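Demostración manual o teleoperación en tareas con dos pinzas

Publicado el 17 jul 2021 por Siham Samir
Categoría: Robótica > Aprendizaje por demostración

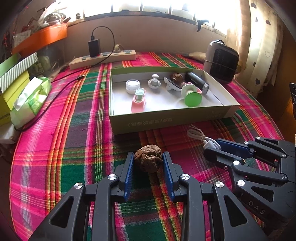
Siham Samir: Se somete a consideración del foro el protocolo del proyecto Oritar. Constan 86 demostraciones con pinza de mano y 60 por teleoperación. Propongo mantener únicamente la primera modalidad.

rothe_lab: No comparto la propuesta. La teleoperación respeta los límites articulares del brazo; la mano del operador, no.

Damska: Discrepo en parte. Con una nuez, el operador corrige el agarre con mayor naturalidad si sostiene la pinza.

rothe_lab: Solicito entonces que se descarten las trayectorias que el brazo no pueda reproducir.

Siham Samir: Se acepta. El filtro se incorporará en septiembre y la teleoperación se conservará hasta esa fecha.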